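핸드헬드 그리퍼 사용 후기 (2025년 4월)

가정집 물건 정리 동작을 모으려고 손잡이형 그리퍼를 30일 동안 썼다. 로봇 팔 없이 사람이 직접 쥐고 움직이면 카메라 영상이 그대로 학습 예시가 되는 방식이다. 나와 Oona Honkanen 둘이서 모은 에피소드는 3471개이고, 그중 797개는 검수에서 버렸다.

손가락 패드부터 말하면, 잔 격자 요철이 있는 파란 패드는 만족스럽다. 작은 유리병은 잘 잡히고 실뭉치도 놓치는 일이 드물다. 얇은 비닐봉지는 다르다. 입구를 세워 두지 않으면 두 번에 한 번은 헛집는다.
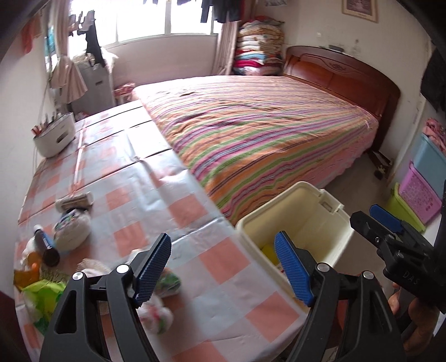 버린 에피소드는 대부분 조작자 탓이었다. 집는 순간 손목을 급하게 돌리면 궤적 추정이 튄다. 천천히 움직이는 습관이 들기까지 사흘 걸렸다. 창이 밝은 방에서는 노출도 자주 흔들려서 시작 전에 고정해 두는 편이 낫다.

무게는 아쉽다. 한 시간을 넘기면 엄지 쪽이 뻐근해 우리는 48개마다 손을 바꿨다. 업로드는 Plollon 프로그램으로 했는데, 중간에 끊기면 처음부터 다시 올려야 한다.

별 다섯 개 중 네 개. 다음 버전에서는 손잡이가 조금 가늘어졌으면 한다.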